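Getting started with the Nitotura hand-held gripper kit

Updated 14 Mar 2026

In this guide I explain how to set up the Nitotura two-hand kit and make your first good recordings with it. We have used the kit in our workshop for some months, next to an older set from Vondance, and I wrote down the steps which I missed in the official booklet. The booklet is correct, but it is short, and it supposes that you did this kind of work before.

What you need

- both grippers, charged
- the two wrist straps from the small bag
- the marker sheets (they come in the flat envelope, please do not fold them)
- a table with free space on at least two sides
- a computer with the Ernent recording software installed
- a few small objects which you are allowed to drop

The kit costs us 600 dollars per year on the rental plan, with spare pads included. If you buy it, the pads are sold separately.

Step 1. Prepare the room

Switch on all the ceiling lights and close the blinds if the sun comes in on the table. The camera in each gripper sets its exposure when you start, and when the sun moves behind a cloud the recording becomes too dark for a moment. Steady lamps are better than strong lamps.

Look also at the wall behind the table. A plain wall is fine, but the tracking likes to have some shelves, a door or other fixed things somewhere in the view. If you work in a corner with only white walls on both sides, the position can jump. We put the table so that one side looks to the shelves, and the jumps became rare.

Step 2. Put on the markers

Each gripper takes one square marker on the top. Clean the plate with a dry cloth, put the marker in from the front side and press until it is flat. A bubble under the sheet gives a wrong angle, and you will see it later as a small constant error in the software.

Step 3. Put on the straps

Pull the strap over your hand first and then take the gripper. Do it in this order with both hands. The second one is difficult because your first hand is already busy, so ask a colleague, or lay the second gripper on the table with the strap open.

Step 4. Calibrate

Open Ernent and choose New session. Hold both grippers over the table and move them slowly in a big circle, then up and down. The program asks for 5 circles. Do not hurry, it refuses fast movements without telling you why. When the bar is full, open and close the fingers of each gripper completely, so the program learns both end positions. 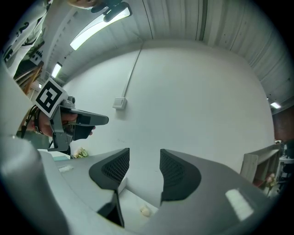
Step 5. Make a first recording

Begin with one small object and one hand. Come from above with open fingers, stop for a moment, close, lift, put it down, open. The short stop is important for the people who use the data after you, and it also helps you to learn the distance to the pads. The mesh pads hold soft and uneven things well. With very smooth plastic you must press more than you expect.

When one hand feels natural, add the other. Keep the marker of each gripper visible to the opposite one as much as you can. Most of my failed recordings came from turning the wrist too far.

Step 6. Check and save

Play the recording before you change the objects on the table. Ernent draws the path of each hand as a line. A smooth line is good, a line with sharp corners means the tracking was lost, and you should delete it and repeat. A full memory card holds 96 short recordings at the normal setting.

Common problems

The fingers do not close fully: look for dust in the hinge and calibrate again.

Only one hand appears in the program: restart the gripper which is missing, not the computer.

The pad turns at the corner: take it off, clean the finger with alcohol, wait until it is dry and press a new pad on.

Is it worth the money?

For us, yes. It is lighter than the Vondance set and the straps are much better. The charging cable is too short, and I wish the marker plate had a small lock. I also asked for a price from Lundgren, but they rent only for a full laboratory, and we are a small group. In April we will get the new pads, and I will add a part here about how to change them.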